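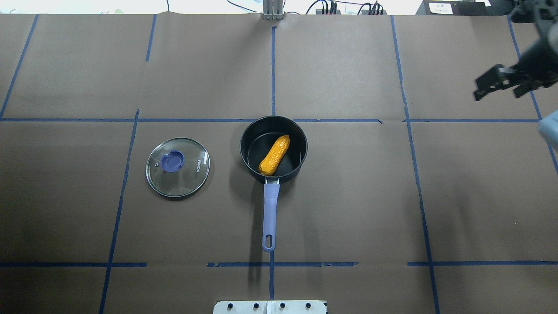
Could the card say somewhere whether the corn counts as part of the pan once it is inside? A reader of the first release wrote in with that question, and version 2 answers it under Labels below. The short answer is no. The corn keeps its own label wherever it is.

Cinen Pan and Corn

README, version 2
Last edited 2026-04-02

What is in the set

Cinen Pan and Corn is a collection of 300 short recordings of a few kitchen things being put together and taken apart on a table. The things are a small saucepan, a glass lid, a toy ear of corn and a round plate. In most recordings the corn goes into the pan or comes out of it. In others the lid is moved, or an item is shifted from one part of the table to another.

The recordings were made in Brestum over 10 sessions. Each has one line of text saying what was meant to happen.

The items

Saucepan. Small and dark, with one long handle. The pan is light, and an item dropped on the rim can turn it. Check the handle direction at the start and at the end, as the two often differ.

Lid. Round, clear glass, with a thin metal rim and a knob in the center. The name KONKA is printed on the glass. The table shows through it, which makes it harder to outline than the other items. The label covers the whole circle of the lid including the knob.

Corn. A yellow toy ear with molded kernels. It is longer than it is wide and has a thick end and a narrow end. We record which way the narrow end points only in the start file.

Plate. Round, silver, metal. It is used in fewer recordings than the pan. From a low angle people mix it up with the lid. The plate has no knob.

The table

The surface is brown and marked off into cells with blue tape. The cells are there so that a layout can be written down and set up again. An item belongs to the cell that holds most of it. For the saucepan, go by the body and ignore the handle, which often reaches into the next cell.

There are 18 starting layouts, listed in layouts.csv. Layout names are made of the item and the cell, for example pan_b2 or lid_c1. Cells are lettered along the short side and numbered along the long side. Number 1 is the far end. 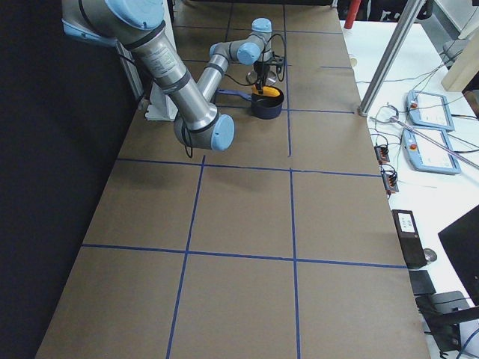 Tape was replaced in December after two strips started lifting at the corners. The new strips follow the old lines as closely as we could manage, but the match isn't exact. If you measure from the tape, treat the sessions before and after the change separately. The column tape_old in sessions.csv marks them.

Labels

Each recording has a start state and an end state. States are written with these words:

on_table: the item rests on the brown surface.
in_pan: the item is inside the pan, touching the bottom or the inner wall.
on_pan: the lid is resting on the rim, straight or crooked.
on_plate: the item rests on the plate.
held: the item is off every surface at the moment the recording stops.

Corn that leans on the rim with one end out is still in_pan as long as it stays there without support. Corn lying across the rim with neither end inside has no good word. We used unclear for those, and there are around 10 of them.

A recording that ends differently from its text line is kept. The column as_planned says yes or no. We did not remove the no cases, and we would ask you to leave them in if you pass the set on.

Files

layouts.csv: starting layouts
sessions.csv: session notes and the tape column
states.csv: start and end states
lines.txt: one text line per recording
items/: close views of each item
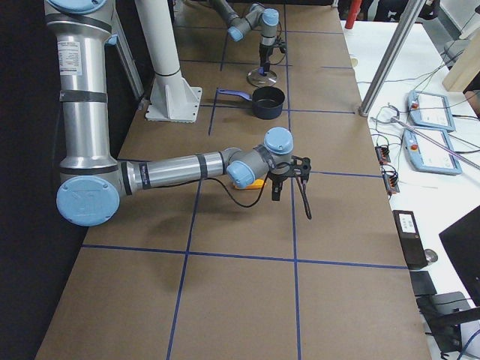

Is there a reason the lid sometimes starts in a cell by itself, with the pan nowhere close to it? A user at Arancibia asked this after sorting the layouts by distance. Those are the spread layouts. They were added in version 2 so that the set would also have a lid that has to travel before it can go on a pan. Sort by the column spread if you want to leave them out.

Known problems

The text lines use both "pot" and "pan" for the saucepan, and "cover" as well as "lid". We left the wording as it was written.

Two recordings share the same text line by mistake. Both are listed in the last rows of states.csv with a note.

Overhead light reflects on the glass lid in many recordings, and the outlines there are less careful.

Use

The set is free to use for research and teaching. Please give the name and version number. Corrections go to the Nuver issue page, with the row number from states.csv.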